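Teaching an arm to seat memory by feel

So I've finally got something fun to write up! Regular readers will know I've been chipping away at the memory insertion problem since January, mostly in the evenings, with a lot of help from Chang-ho Oh over at Wemden.

Quick recap for anyone new. Getting a robot to carry a stick of RAM to the right slot is easy enough these days. Pushing it in is the hard part. The slot is narrow, the notch has to line up, and if you come down with even a slight tilt you end up pressing on the plastic wall and the arm happily believes it's done the job.

Our first policy (we call it Won) was trained on camera views and joint positions only. It got lovely at the approach and hopeless at the last few millimetres. You could watch it hover, dither and then go for it with total confidence in the wrong spot.

The new one is called Orix, and the change is pretty small. We kept the same 661 demonstrations, but we cut each one at the moment of first contact and trained a second, much smaller network on everything after that. It gets wrist force at a high rate and a low-res image, and all it's allowed to do is nudge sideways, tilt a bit, or push. The big network hands over and stays out of the way.

Jong-dae Nam suggested the other half, which was to add deliberate misses. He recorded another set where he started off-centre on purpose and then wriggled his way back. I grumbled because it's slow, boring work, but gosh, it made a difference. With his data in the mix there were 1304 demos all up, and the arm started doing this little searching wiggle along the slot that looks so much like what my own fingers do.

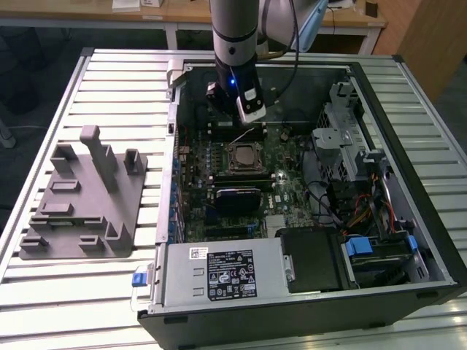
On the numbers: we ran 29 attempts with each policy, same start positions, same modules. Won seated 8 of them properly. Orix seated 19, and I was grinning like a kid by the end of it. Most of the misses were the notch being the wrong way round, and no amount of wiggling will fix that, so it's really a grasping problem and I'm filing it under later.

A few caveats. All of this is with one model of case, and I'd expect a cramped one to give us grief. The force threshold for the handover was tuned by hand, and it's fussy – a touch too low and a brush against a cable sets it off. I'd love to learn that threshold from the demos as well, and Chang-ho has a half-written script that might do it.

I'm taking the whole lot up to the Vernivthorpe meet-up next month, so come and have a poke at it if you're nearby. If you've tried splitting a policy at contact like this, please drop me a comment, especially if it went badly.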